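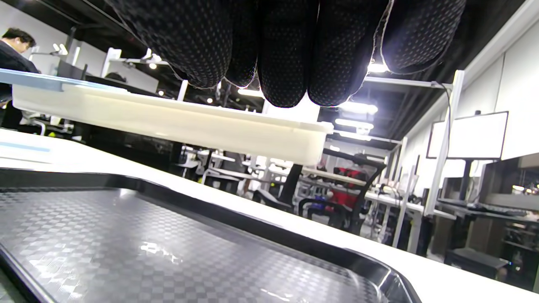
Three grippers, one table, one tray, and a lot of cutlery cases. I went to Drastham expecting to compare hardware and spent most of the day looking at hands.

The group there wants a robot arm that can open a thin plastic case and get the spoon out. Sounds trivial. Try it with two fingers and no feeling in either. The case is slippery, the lid is a snug fit, and the arm has no idea how hard a person would squeeze. So before any arm gets a go, people do it with trackers strapped on, over and over, and the grippers are judged against what they recorded. 340 runs when I arrived, 900 wanted by the end of the month.

Dennis Bloxham runs the comparison and talks faster than I can type. He had three candidates. The Orneo, two flat jaws, quick, dumb as a peg. The Ellwood, softer pads, slower, forgives a bad angle. And the Brerby, three fingers, lovely to watch, most expensive of the lot at £2,019 before you buy the cable.

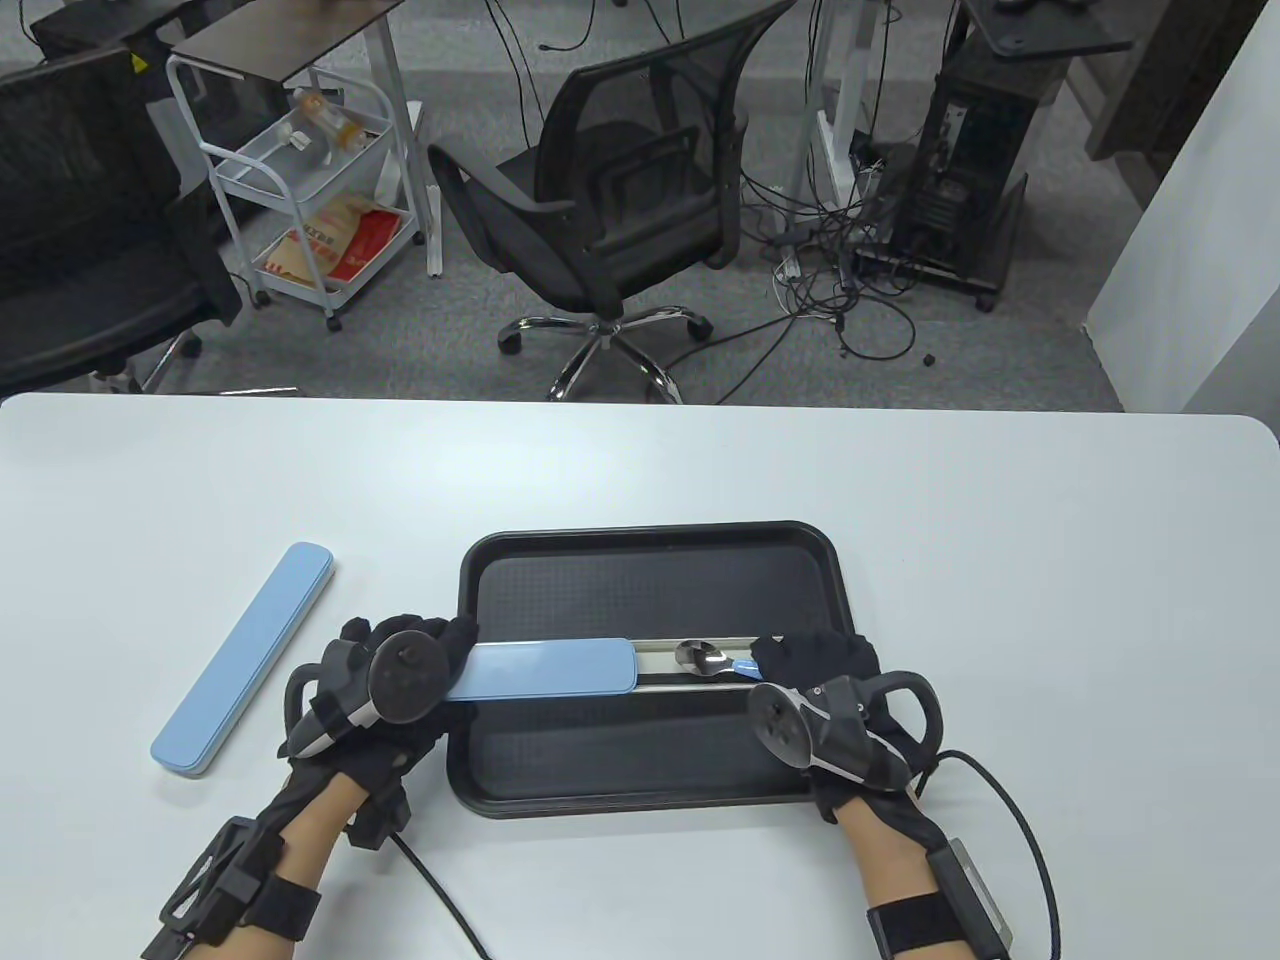
Gloves and controllers on, a case part open over the tray.

The Orneo went first. Fine on a closed case lying square to the jaws. Turn the case a bit and it skates. Bloxham had me nudge one round by hand between tries and the failures came almost straight away, always at the rounded end, where the flat jaws have nothing to bite on.

Ellwood next. Much better grip, but the pads drag and the whole case comes along when you only wanted the lid. You need a second arm to hold the base, and then you have two arms to keep in time with each other, and thats a diffrent budget.

The Brerby did get a lid off on its own. Twice. Then it lost its calibration and we all had tea. After tea, better, though the third finger kept closing late and Bloxham blames the controller, not the fingers. He's swapping it in July.

What about the cameras? A view from the gripper is great for the last few centimetres and useless for anything else. A view from the head is the other way round. They record both and line them up afterwards, which took one poor soul most of a morning for 200 clips.

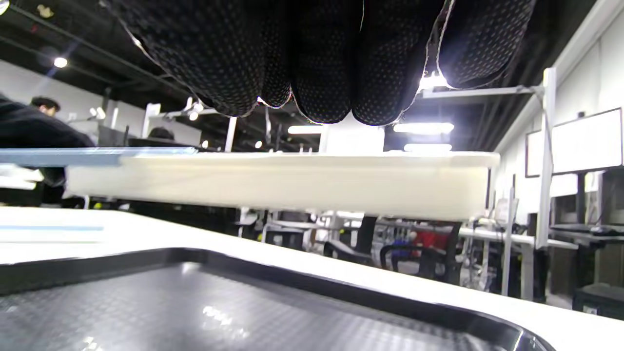
Bloxham would put his own money on the Ellwood, he told me, because "a slow gripper I can plan around, a slippery one I can't". The Orneo stays on the bench for boxes and anything square. The Brerby goes back for a firmware fix, and they'll run the same cases again when it returns, same tray, same order.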